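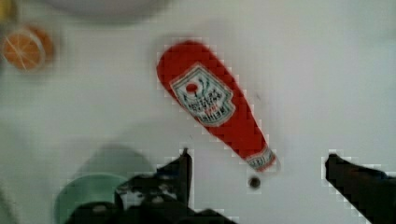
## The play food table at the Arcombe open day

We went over to Arcombe on July 1, 2026, mostly to look at the big halls, and I ended up spending the better part of the morning at a white table with a red ketchup bottle on it. I'm not sorry! If you've ever shared a house with small children you will know how a play kitchen slowly takes over the living room, and how you find yourself caring (more than you'd admit to the neighbors) whether the pretend groceries are any good.

The bottle is the piece I kept coming back to. It's a squeeze bottle shape in glossy red plastic, wide at the bottom and narrowing up to the neck, with a white label like a shield and a little red round thing near the top that I took for a tomato. There's a second, smaller label around the neck with a red border, and I thought that was a lovely bit of fuss for something that is going to be dropped behind a sofa. Lying on its side on that pale tabletop it looked for all the world like the end of a cookout.

Near it was half an orange, cut face up, with the pale lines running out from the middle the way they should. Our old set at home had oranges that were simply balls, and my youngest never once believed in them. The mint-green bowl was my other favorite, a soft, quiet color beside all that red. I would happily have it on a shelf.

### Getting around

The play kitchen tables were in the Suwannarat room, up one flight and past the coat racks, stand 83 if you're following the printed map. The map is a bit hopeful about distances. I walked through the Pillport end twice before I found the stairs, and a kind person at the coffee counter finally drew me an arrow on a napkin.

Go early if you can. By lunchtime the line for sandwiches had gone all the way down the hall, and I paid the full price for an egg salad that had seen better days. The coffee was very good, though, and refills were free.

### What else we saw

Prekis had the dollhouses, 27 of them in one long row, and I could write a whole other page on the wallpaper alone. There was also a talk on toy storage, which I caught the second half of from the doorway. The advice I brought home was to use shallow trays and put the bowls on the lowest shelf, so I've cleared out the cupboard under the window and we'll see how long it lasts.

They're holding another one in October, and I have already put it on the kitchen calendar. Parking is in the lot behind the building, and you'll want quarters for the meter.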